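Taking care of a fabric sofa at home

A fabric sofa is used every day and cleaned maybe two times in a year. In our flat it was even less. When we bought our present sofa, from a shop called Wanavano, I decided that I will treat this one better than the last one, and I started to write down what works. These are my notes, put in some order.

Vacuum first, always

Before any water comes near the fabric, remove the dust. Water and dust together make a grey paste which goes deep between the threads and stays there. Use the small brush nozzle, not the big floor one, and go in one direction and then across. I put the power on low, as strong suction can pull the weave out of shape. If you have a nozzle with a hard plastic edge, check that the edge is not broken, for it will catch a thread sooner or later.

Look also at the label under the seat cushion. A letter W means that you may clean with water, S means solvent only, WS allows both, and X means only the vacuum cleaner. Many people cut this label away on the first day. Please keep it, or at least write the letter somewhere.

The seams and the place beside the armrest

Crumbs do not stay in the middle of the seat. They travel to the side, where the seat meets the armrest, and they sit along the piping. I use an old soft toothbrush, dry, and brush along the seam towards the front. After this the narrow nozzle goes in. Push the cushion a little to the other side with your free hand, so the gap stays open. Coins and hair grips should come out by hand before the vacuum finds them.
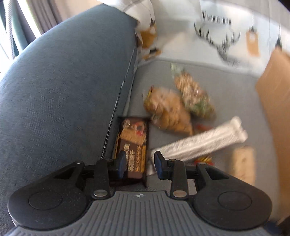 Menon wrote under the first version of these notes that the toothbrush is too slow for a big corner sofa, and that a clean, dry paintbrush, the wide sort for doors, does the same work in half of the time. The hairs are longer and go behind the piping as well. The only warning was to buy a new brush for it and never to use one that has been in paint, even if it looks clean.

I have tried this since and I agree, at least for the long seams. In the corners I still prefer the toothbrush.

Fresh spots

Press, do not rub. Take a white cloth, fold it, and press it on the spot until it takes no more liquid. White is important — a coloured napkin may give its own colour to the sofa. Then, if the label allows water, mix 2 teaspoons of mild washing-up liquid in a bowl of lukewarm water, beat it with a fork, and use only the foam. Work from the outside of the spot to the middle. At the end go over it with a cloth in clean water and press dry again.

Test this first on the back side, low down, and wait until it is fully dry before you judge. Some fabrics look terrible when wet and perfectly normal the next morning.

Old spots and water rings

A ring often comes from too much water in one place. What helps me is to make the whole panel lightly damp, from seam to seam, with a spray bottle, and let it dry evenly with the window open. Do not use a hair dryer on hot. I did it once on the old sofa and the ring became darker and stayed for ever.

Covers in the machine

If the covers have a zip, it does not always mean that they can be washed. On ours they can, at 30 degrees, and I close all zips and turn the covers inside out. I put them back while they are a tiny bit damp — they stretch better over the foam. Do not use the tumble dryer, or you will be fighting with the corners all evening.

Turning the cushions

We turn and exchange ours on the first day of each month. The seat nearest to the lamp gets the most use, so that cushion goes to the other end. If the cushions are fixed, beat them softly with a flat hand and pull the fabric smooth towards the front edge.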